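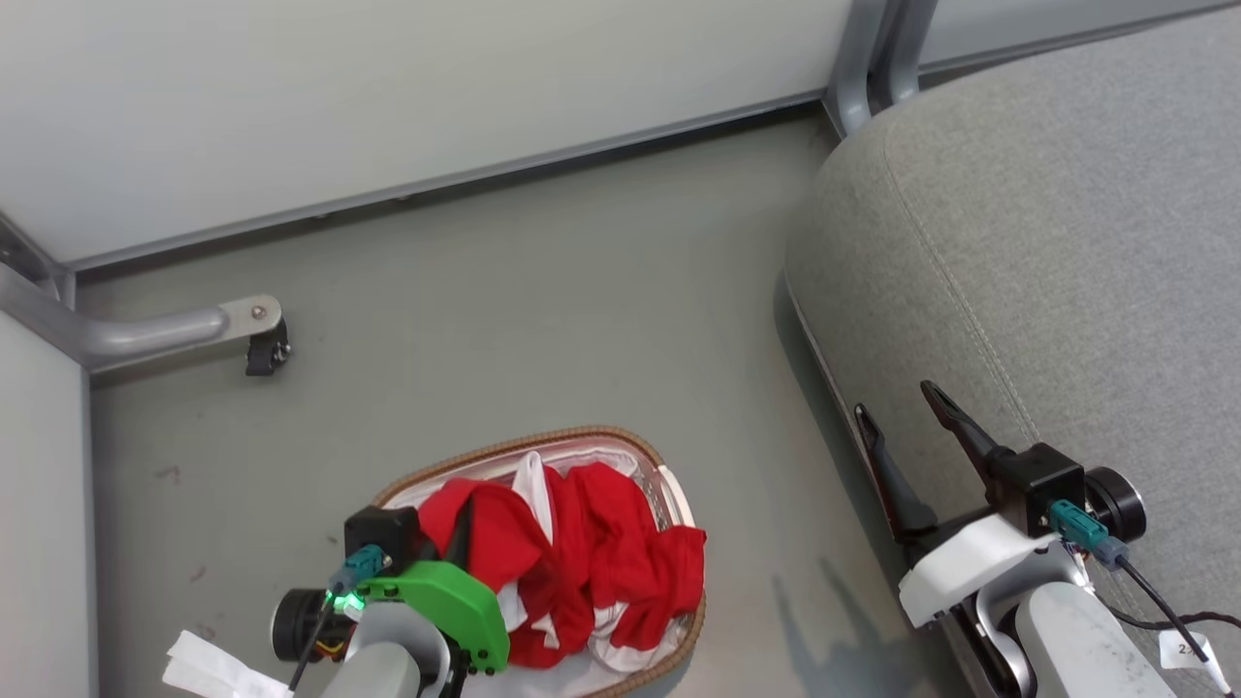

*Gray seat, white wall panel.*

Notes from the Wolis open day, typed up fast before the parish newsletter closes. Went with Despina Alexiou and my youngest, who is nine and wanted to know if the hungry kids get dessert. Fair question. (Sometimes. Dates.)

Wolis packs school meals — rice, lentils, oil, salt — and ships them to 4 districts where the kids otherwise walk home at noon and mostly don't come back for the afternoon. Doors at ten, tour at half past, tea the whole time.

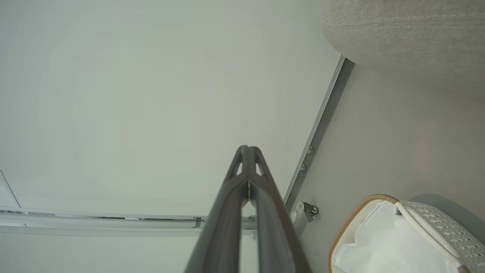 **VRETTOS, October** — Markos Economou took our group. Quick talker, had to ask him to repeat the numbers. They pack 3,000 meals on a good day, 2,000 on a slow one. Slow means the lentils are late. He was blunt about old-style food drives: canned soup nobody asked for, winter coats sent to the tropics, shipping that cost more than what was in the box. They buy most of the rice in the country where it gets eaten now. Cheaper, and the local growers get paid.

Somebody asked about the money. Good answer, a bit long. Accounts are on the table by the door, take a copy. I did.

Then Hiu-tung Tseng's talk, the best half hour of the day. She spent 3 years at a school kitchen and showed us the week's menu, handwritten. The cooks are mothers from the village and they are payed. She said the kids complain about the lentils exactly like ours do. My son was very pleased to here it. 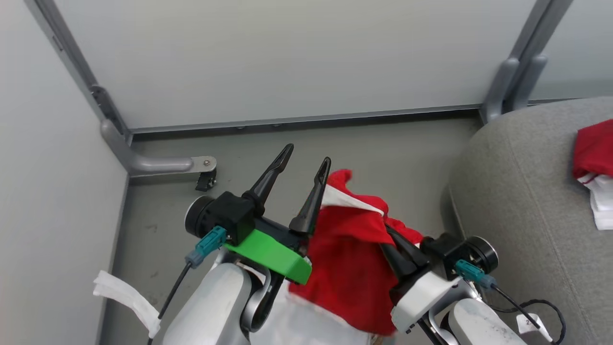 *The red and white cloth, in among the partitions.*

Less good: parking. Also the sound in the back row, and the letter-writing table ran out of envelopes before lunch. Despina has a box at home and will mail them over.

Next open day is in spring. If you want a seat in the car, tell Despina. Bring cash for the tea. Lentil soup at lunch, same recipe as the schools — my son ate two bowls and complained through both.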